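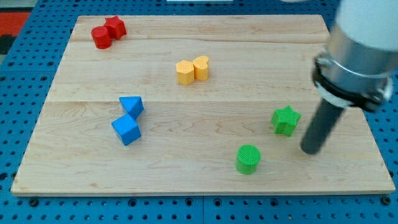

Lelgate puts three end effectors through the block test, and the plain one holds its own

Jul 19, 2021

I spent most of yesterday at the Lelgate workshop watching a robot arm shove small plastic blocks around a board, and I had a much better time than that makes it sound. The team there is partway through a comparison of end tools for tabletop sorting, and they let me sit in on the last stretch before they write it up.

The question is a pretty down-to-earth one. If all you need an arm to do is move light parts across a flat surface and put them next to each other, do you need fingers at all? Lelgate is running the same set of jobs with a two-finger gripper, a suction cup and a plain rod that can only push. Same arm, same wooden board on the blue pegboard, same blocks (red, yellow, blue and green, in shapes like stars, cubes, cylinders and hearts). The jobs are things like "bring the two greens together" or "move the red star away from the red cylinder."

Antonina Kuzmenko runs the bench, and she told me the rod was only meant to be a baseline. "I put it on the list so we'd have a floor to measure from," she said. "Then I looked at the June numbers and had to go back and check I hadn't swapped the columns."

She hadn't. Out of 2,000 logged attempts across all three tools, the rod finished 71 percent of its pairing jobs inside the time limit. The gripper did better than that on the cubes and the cylinders, as you'd expect, but it kept having trouble with the stars and the hearts, where the fingers close on a point or a curve and the block twists out. The suction cup came in last. Kuzmenko blames the tops of the blocks, which have fine ridges from printing, so the cup leaks a little and lets go early. She's thinking of sanding one set to see how much of the gap closes.

I should say the rod has its own bad habits! Round parts are the worst. Push a cylinder a hair off center and it slides away around the tip, and then the arm has to circle back and come at it again from the other side. I watched one run where it chased the green cylinder nearly the whole width of the board. It got there in the end, with a second or two left on the clock, and I'll admit I clapped.

Blocks that start out touching are the other sore spot. With fingers you can lift one straight up and leave its neighbor alone (if there's room to get the fingers in). With the rod you have to find an angle that moves one and doesn't drag the other, and the controller doesn't always pick a good one.

Which brings me to the controllers, because they're being compared too. The older one, which everybody at the bench calls Follitz, plans a whole push and then carries it out before looking at the camera again. The newer one, Dromorura, takes a fresh look many times during the push and nudges the tip left or right as the block drifts. Orysia Boiko wrote most of the second one, so she's not exactly neutral, and she said so before I could. Still, the difference on the cylinders is hard to argue with - failed pushes went from 40 percent under the old controller to 29 percent under the new one. On the cubes there was hardly anything in it.

"A cube forgives you," Boiko said. "You can be lazy with a cube."

The cost side is where I think people will perk up. The rod has no moving parts, no air line and no wiring of its own. Swapping it on took Kuzmenko a few minutes while she was talking to me about something else. Ostapchuk, the parts packing shop that asked for the comparison, mostly handles small flat items that never need to leave the table, and they'd love to skip the upkeep on a gripper if they can get away with it.

There's plenty the test doesn't cover, and Kuzmenko was quick to list it. Stacking is out, obviously. So is anything heavy, or anything tall enough to tip when it's pushed. The lighting stays the same all day, and the camera has never had to deal with a shiny part. She also wants to try a rod with a rubber sleeve, which might grip the cylinders a little better or might just make everything stick and jump. Boiko is betting on stick and jump.

The full results, with the logs for all three tools, are due out once the sanded set has been run. I've asked to come back for the rubber sleeve.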